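Section 3. Folding and Sorting Your Nitside Cloths

The Nitside cloth set lasts for years if you fold it and for a month if you stuff it under the sink. We know which one you were planning.

Before you start

Clear a flat surface. Put a tray at one side for folded cloths and a basket at the other for everything still waiting its turn.

3.1 Empty the dryer. Skip the fabric softener next time; it coats microfiber and leaves you with a cloth that pushes water politely from place to place.

3.2 Lay one cloth flat and smooth it from the center out. Pull the care label to the underside.

3.3 Fold in half, then in half again, until you have something close to a square. Edges may sit slightly offset. The cloth does not mind, and the spill won't either.
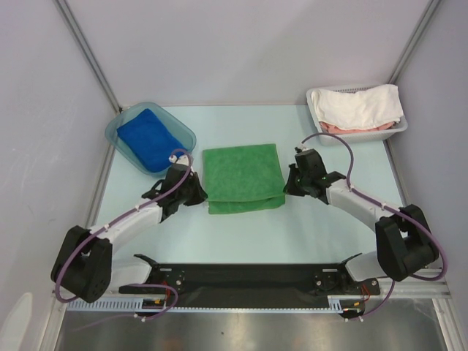
3.4 Move the folded cloth to the tray. Larger towels go in first, at the bottom, where they can take up most of the room as usual.

3.5 Take the next piece from the basket and repeat.

Note: Stack up to 8 small cloths per tray. A ninth will fit. The lid will not.

CAUTION: Do not iron microfiber. If you have already ironed it, see Section 13, Replacement Parts.

3.6 Keep whites and pinks in separate loads for the first 3 washes. After that they may mix, at your own risk and that of your shirts.

3.7 Snap the lid on and store the tray somewhere dry.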